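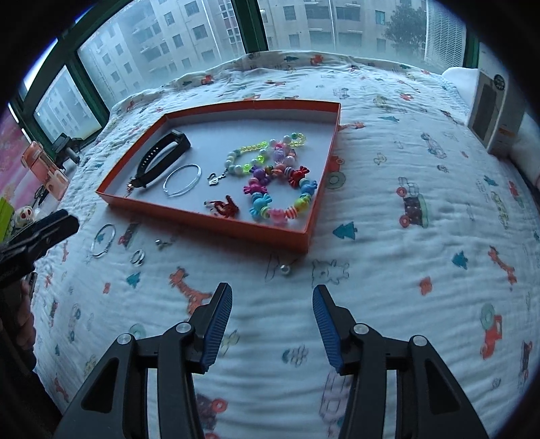 An open orange box tray with a smartwatch band and a thin clear bangle in it, on a quilt with giraffes and tractors

Co-op puzzle game Jekero passes its crowdfunding goal with 9 days to spare

Jekero, the two-player puzzle game from small Boston studio Emura, has been fully funded, and there are still 9 days left on the clock. If you like games where you and a friend sit on the same sofa and argue about which lever to pull, this is lovely news.

The campaign opened in June with a modest target and a playable demo, and the demo seems to have done most of the hard work. It covers the first two rooms of a flooded clock tower, with one player looking after the water and the other looking after the light. Neither of you can see everything, so you have to talk. We played it twice in the office, swapped sides and had a completely different time the second way round (the light player has a much harder job in the second room, be warned).

Emura says the full game will have 236 puzzles spread over 5 towers, each with its own rules. One tower runs on sound, and there's a short clip of it on the campaign page in which a bell has to be rung in one room so that a door opens in the next. It's a tiny thing, a few seconds long, and it has already set off a long and very happy thread of theories in the comments.

There's good news for players outside the United States too. Digital copies will go out everywhere on the same day, and the boxed edition, limited to 300 copies, will be posted to the UK and most of Europe. The box includes a cloth map and a printed hint book with the answers sealed behind folded pages. Postage is charged after the campaign closes, once the studio has final weights from the printer, so do allow for that before you pledge.

With the main goal met, attention moves to the extras. The first stretch goal is online play, which plenty of backers have been asking for since the first morning. The second is a set of bonus rooms starring Fu, the grumpy heron who wanders through the background of the demo and steals your keys if you leave them near the water. Fu was only meant to be a bit of decoration, according to the latest update, but so many people wrote in that the team has drawn up a small chapter from the heron's point of view. Yes please!

The studio has also been refreshingly open about where things stand. Two towers are finished, the third can be played from start to finish with rough art, and the other two are still on paper. Backers will get a build to try as each tower is completed, and there will be a monthly update with work-in-progress drawings and a list of what has slipped.

Jekero is planned for Windows and Mac, with controller support for both players. You can also share a single keyboard, which we tried and would recommend only to very good friends. The demo is free, stays up until the campaign ends and takes less than an hour to play through.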